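第4章　繊維製品の手入れと表示

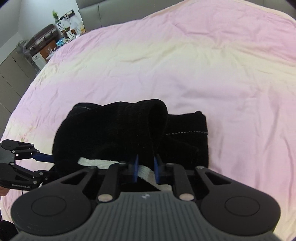

図4-1　淡い色のシーツの上に置かれた、たたんだ黒い衣類

この章で学ぶこと
・繊維の種類と洗濯による変化
・色落ちと色移りの仕組み
・取扱い表示の読み方
・保管中に起こる損傷とその防止

衣類や寝具は、使ううちに汗、皮脂、ほこりを受けて汚れる。汚れを放置すると、黄ばみやにおいが生じ、繊維そのものも弱くなる。洗濯はこれを防ぐ基本の手入れだが、方法を誤れば、縮み、型くずれ、色の変化を招く。第3章では繊維の構造を扱った。本章では、その性質が日常の手入れにどう関係するかを見ていく。

4.1　繊維と水

綿や麻は水をよく吸い、ぬれても強度が落ちにくい。このため、シーツや下着のように洗う回数の多いものに向く。ただし、織るときに引き伸ばされた糸が水を含んで元に戻ろうとするので、最初の数回の洗濯で縮むことがある。毛は表面に鱗状の組織をもち、水中でもまれると互いにからみ合って縮む。この現象をフェルト化という。一度フェルト化した毛織物を元の寸法に戻すのは難しい。

ポリエステルは水をほとんど吸わず、しわになりにくく、乾きも早い。一方で油性の汚れとなじみやすく、洗濯液中に出た汚れを再び吸着することがある。綿とポリエステルの混紡は両者の性質を合わせもち、寝具に広く用いられている。

4.2　色落ちと色移り

染料は繊維の内部に入り、化学的な結合や分子間の力によって保たれている。結合しきらずに表面に残った染料は、洗濯の際に水中へ溶け出す。これが色落ちである。溶け出した染料がほかの布に付着すると色移りとなる。黒や紺などの濃色の綿製品は使われる染料の量が多く、淡色のものと一緒に洗うと色移りが目立ちやすい。

色移りは洗濯機の中だけで起こるとは限らない。汗で湿った濃色の衣類を淡色の布に重ねておいた場合や、脱水後にぬれたまま放置した場合にも生じる。乾いた状態でも、強くこすれれば染料が移ることがある。

アーニャ・レニハン（Áine Lenihan）とバビタ・ラトール（Babita Rathore）は、ホーガン（Horgan）地区の319世帯を対象に、8月の1か月間の洗濯の記録を集めた。回収された記録は1067件で、そのうち色移りがあったと書かれたものは19件であった。多くは、新しい濃色の衣類を初めて洗った回に集中していた。記録の取り方は章末の資料に示す。

新しい濃色の衣類は、白い布に水と洗剤を含ませ、目立たない部分に軽く押し当てて調べる。布に色がつけば、単独で洗う。色移りに気づいたときは、乾かす前に洗い直すほうが落ちやすい。

4.3　取扱い表示

衣類の取扱い表示は、洗濯、漂白、乾燥、アイロン、クリーニングの順に記号で示される。洗濯おけの中の数字は液温の上限を表し、おけの下の線は洗い方の弱さを表す。線が1本なら弱い処理、2本なら非常に弱い処理である。×のついた記号は、その処理をしてはならないことを示す。

記号は許される処理の上限を示している。液温の上限が40℃の製品を、それより低い温度で洗ってもかまわない。記号で伝えにくい内容は、「中性洗剤使用」「裏返しにして洗う」などの言葉で付記される。

考えてみよう
1　自宅にある衣類を9点選び、繊維の組成と洗濯記号を表にまとめなさい。
2　同じ綿製品でも、洗濯記号が異なることがある。その理由を、織り方と染色の面から説明しなさい。

用語　フェルト化／再汚染／染色堅ろう度／混紡

次節では、洗剤の成分とその働きを取り上げる。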